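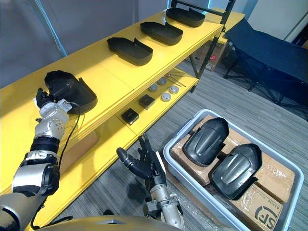 By Seraina Rüegg
Workshop & Garage, January

I spent most of last weekend sorting screws and I had a wonderful time. Go ahead and laugh! If you have ever driven to the hardware store for one washer you already owned, you'll want to stick around for this.

Start with shallow trays. Deep bins are where hardware goes to hide, because you only ever see the top layer and you end up digging with your whole hand. In a tray an inch or so deep you can spread things out with a finger and spot the odd one right away. Old baking pans work, and so do cafeteria trays. Dark ones are great for shiny parts. For black drywall screws, lay a sheet of white paper in the bottom first.

Dump one container at a time. I know the temptation (I have poured out everything at once, and I ate dinner standing up for three days). Pull out the trash, then the big stuff, then split what's left by type: wood screws, machine screws, nuts, washers, mystery. Don't measure anything yet. Sizes come last, and by then the piles are so small it goes fast.

For machine screws, keep a strip of scrap steel with tapped holes in the common sizes, labeled with paint marker. Mine has 6-32, 8-32, 10-24 and 1/4-20. If it threads in by hand, you've got your answer. Kevin Phelan wrote in to say he uses a row of nuts glued to a paint stirrer, and I love that, it costs next to nothing.

Magnets! Put a strong one inside a sandwich bag, sweep it over the pile, then turn the bag inside out over a jar and pull the magnet free. Steel goes in the jar and the brass and most of the stainless stay behind on the bench.
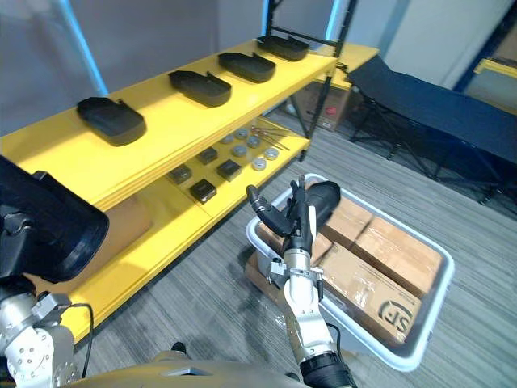
Now for labels. Tape one of the actual screws to the outside of every container, even if you write the size too. You will find it faster than you can read. Clear packing tape holds up well, masking tape dries out and curls after one summer in a hot garage. And label the front, never the lid, or the lids will get swapped and you'll be back where you started.

Rusty ones: soak overnight in plain white vinegar, scrub with an old toothbrush, rinse in water with a spoonful of baking soda, and dry them right away on a towel. A wipe of light oil after that. Skip the vinegar on anything galvanized, it eats the zinc.

How much should you keep? I tallied my wood screws this time, just for fun, and had 431 of the 1 1/4 inch and a grand total of four of the 2 1/2 inch, which I use constantly. So 225 of the short ones went to Shahnaz Sivakumar for her raised beds, and I bought a box of the long ones.

Leave one tray out on the bench for strays. Everything from your pockets goes in there, and when the bottom is covered, sort it. Mine takes ten minutes with the radio on.

Next month: extension cords, and the over-under coil that finally stopped mine from kinking.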